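Handheld gripper pairs: do the finger pads matter that much?

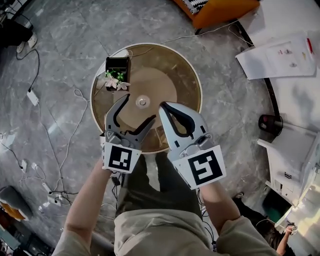

Grippers & End Effectors

slobo_59
Trying the Ludix pair against the Picard pair before we order more. Gray one in the left hand has black inner pads on curved jaws, silver-white one in the right has a curved finger lined in black. Marker cards on both. The Ludix sales page says the pads hold "any household object." I have my doubts. Anyone run either for more than an afternoon?

Dec 7, 2018

tdeschamps
Ran the Picard for 2 weeks. Pads are fine. What bugged me was the cable pulling at my wrist every time I reached across the table. No spec sheet mentions that.

hudent_refugee
"Any household object" lol. Try a wet glass. Also you're comparing one hand against the other, so all you'll learn is that you're right-handed.

slobo_59
Fair. I swap hands after 50 grasps, should have said so. Still not convinced it evens out.

lallby
I don't buy the cable complaint. Clip it to your sleeve and you forget it's there. Marker tracking is the bigger problem. Tilt your wrist too far and the card goes out of view, and then your jaw position is a guess.

tdeschamps
I did clip it. It pulled on the sleeve instead.

hudent_refugee
Agree with lallby on the markers though. Our old Hudent set lost tracking on about 2 percent of frames and we were told that was "within normal." Normal for who?

slobo_59
Did anybody log the lost frames per grasp or only per session? A per session number hides the bad part, the card always drops out right when the jaws close.

lallby
Per session. You may have a point there.

tdeschamps
Log it per grasp and post the raw file, please, no averages. And use the same objects for both. The last comparison somebody put up here had mugs for one gripper and sponges for the other.

Senthil Lobo (slobo_59)
Will do. Not ordering anything until I've got both logs.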